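Spent the afternoon swapping grippers at the Dultoscombe bench and I'm hooked! Soft Drusska fingers vs. the stiff Plasemik ones, same arm, same controller.

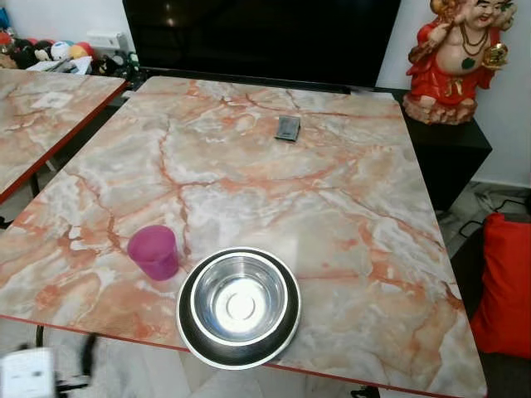

The plastic cup is my favorite test (so light, so easy to knock over). Dropped the grip force on the Drusskas to 158 on the controller scale, down from 400, and suddenly cups were fun.

Cutlery next. Spoons are great, forks are moody.

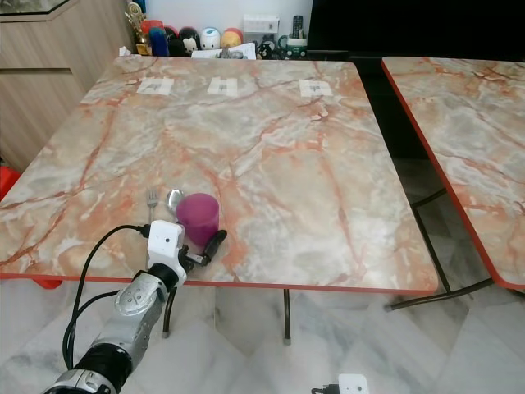 Which camera do you trust for the final approach?

The wrist one. The head view is lovely for planning, but the arm gets in its own way up close.

💬 14 🔁 31
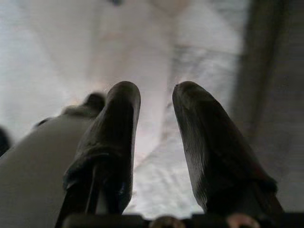
Sipho Mtshali

Cloth tomorrow, fingers wide and slow. Can't wait!!

💬 9 🔁 22

Comments

mokoena_k: 400 on a cup, you monster

benchrat: Do the fingertips wear fast?

Sipho Mtshali: Almost 2,000 grasps on this pair, still grippy!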